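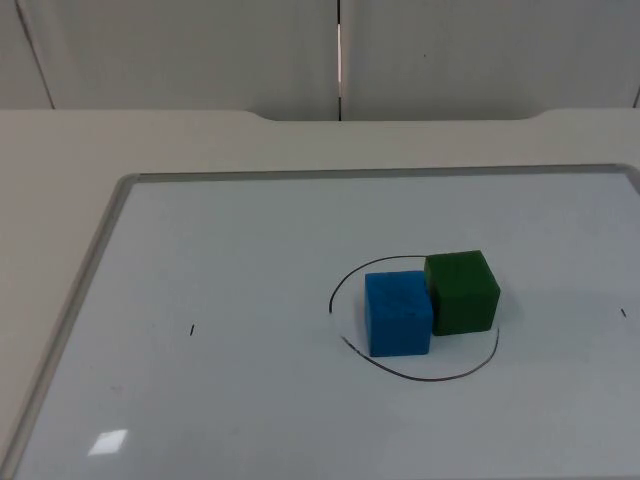 Board on cell 2, both cubes in the circle

gumede_86 · 11/24/21
Clorken arm keeps setting blocks down 5 mm left of target. Redrew the circle, no change. Tick marks are my camera reference. Recalibrate or what?

farnuris
Glare spot lower left. Kill the overhead first, then recal.

gumede_86
Glare's nowhere near the cubes tho

drenton12
Disagree w/ farnuris. Lights dont give you a steady 5 mm. Is the board clamped? Ours crept on the table every few cycles. Taped the frame down in March, fine ever since.

farnuris
Steady offset can be vision too. Seen it.

gumede_86
Not clamped, just laying there. ugh

drenton12
Well there you go. Tape it, wipe it down, THEN recal off the ticks. New marker too, that line's pretty thin

gumede_86
ok taping now. will run 161 cycles overnite and post the log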